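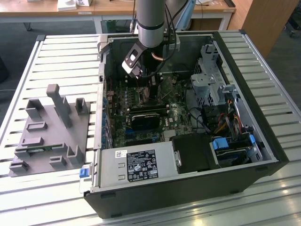

Florer phone drops off the wallet node after the January firmware

Wichai Saengthong
I have a Yensuk Florer running the Grirkatar wallet app, paired over the local network with my own full node on a desktop. Since I installed firmware 13 the app connects, syncs headers for 120 seconds and then shows "Peer closed (358)". Restarting the phone gives me another 120 seconds. The same node works with the wallet on my laptop. Balance and history are correct up to the last block received. Is this the phone, the app or the node? I would like to avoid wiping the secure storage, as I have 2 accounts on it.
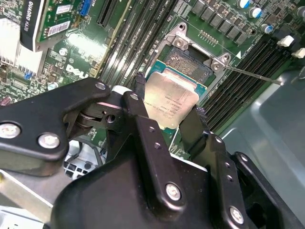
Intel processor above the open CPU socket of a Dell motherboard

Standcombe
Mine did that. I reinstalled the app and it went away. Make sure you have your recovery words first.

Chaiwat Boonchu
Reinstalling may hide it for a while, but it isn't needed. Code 358 means the node got no keepalive reply before its timeout. Firmware 13 moved third-party apps into a stricter battery class, and background sockets are suspended after two minutes with the screen off.

Open Settings, Battery, App limits, and set Grirkatar to Unrestricted. Then open the app, go to Network, Peer, and change the keepalive interval from Auto to 30 seconds. Force stop the app once so that it picks up the new value.
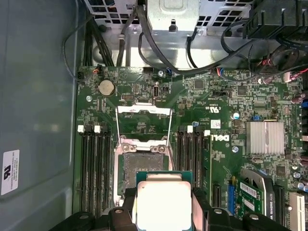

If the error comes back with the screen on, look at the node log instead. A line with "handshake version" next to the phone's address means the node is too old for the current app and needs an update. The laptop wallet uses the older handshake, so it would keep working either way.

None of this touches secure storage. Your accounts stay where they are.

Edited 15th July: in the newer app build the Peer menu is under Advanced.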